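Ticket 528: Stock counts drifting between Rarano register and Vulex web store
Status: Open (reopened by customer)
Priority: Normal
Opened: 22/11/2019
Customer: Lumanlan Formalwear
Submitted by: Dindo Layug

Problem as reported

The web store shows more stock than we have. It has been doing this since the September update to the Vulex connector, whatever the release notes say. We carry about 700 items and the counts used to match the register every morning. Now they don't. Today 53 of them are off. The web number is always the higher one, never the lower one, so I don't buy the idea that somebody is miskeying sales. People who mistype do it in both directions.

What we sell the most of is small stuff: bow ties, pocket squares, studs, suspenders. Those are also the worst ones. Suits and shoes are mostly fine.

Already tried before opening this: restarted the register, restarted the router, logged out of the connector and back in, cleared the browser cache. I was told on the phone that clearing the cache fixes most of these. I don't see how my browser cache changes a number on your server, but it's done.

Support reply 1

Thank you for contacting Vulex support. Please run a full sync from Settings > Connector > Sync Now and allow up to one hour. Please also confirm that your register software is the current version and that the time zone is the same on both systems.

Customer reply

Full sync run overnight with the store closed. It finished with a green check mark and the words "All items up to date." They were not up to date. Same items wrong, same amounts wrong. I would like to know what the green check mark is checking.

Register is on the current version. Time zones match. They matched before I looked, too.

Support reply 2

Thanks for those details. A mismatch of this kind is usually caused by duplicate item codes. Could you send the code and both counts for one affected item, along with what you have on hand?

Customer reply

Took the plain black bow tie, since it's off every single day. Only one code for it, I searched both systems. Register says 2. Web store says 9. Counted by hand: 2, so the register is right.
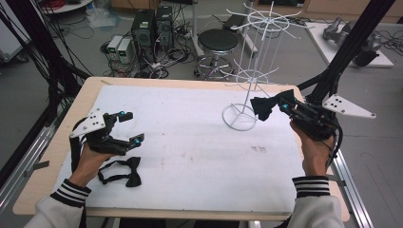
Black bow ties, with the white wire display rack

There is no duplicate code, so I'd like to cross that theory off. I went through the rest of the list with the same search and found none there either.

One thing I did notice, and I'm not claiming it's the answer. The bow tie is sold alone and also inside a set we call the Skallholm (tie, pocket square, cummerbund). When the set sells on the register, the register takes one off each piece. I rang up a Skallholm as a test sale. Register count for the tie dropped. Web count didn't move. Voided it, register went back up, web still didn't move. Then I rang up a bow tie by itself and the web count dropped inside a minute.

Every item on my bad list that I've had time to check is part of a set. I haven't checked all of them.

Support reply 3

Thank you for testing this. Sets are supported by the connector. Please make sure "Include bundle components" is turned on under Connector > Advanced.

Customer reply

It's on. I turned it off, saved, turned it on, saved, rang up another Skallholm. No change on the web side. The Advanced page also says "last modified" on a day when our shop was closed and I was the only one with a login, so either the update touched that setting or the label is wrong as well.

Please don't close this as solved. It was closed once already with a note saying the full sync had corrected the counts, and nobody here agreed to that.

Support reply 4

We have reopened the ticket and apologize for the early closure. Your test results were passed to the connector team. As a workaround you can enter set components by hand after each set sale.

Customer reply

I can do that, and I've been doing it, and it's the reason I pay for a connector. Workaround noted. Please tell me whether the team has been able to repeat the test with a set of their own, and which version they used. "Passed along" was also the last message I had on my shipping label ticket.

Internal status: Waiting on connector team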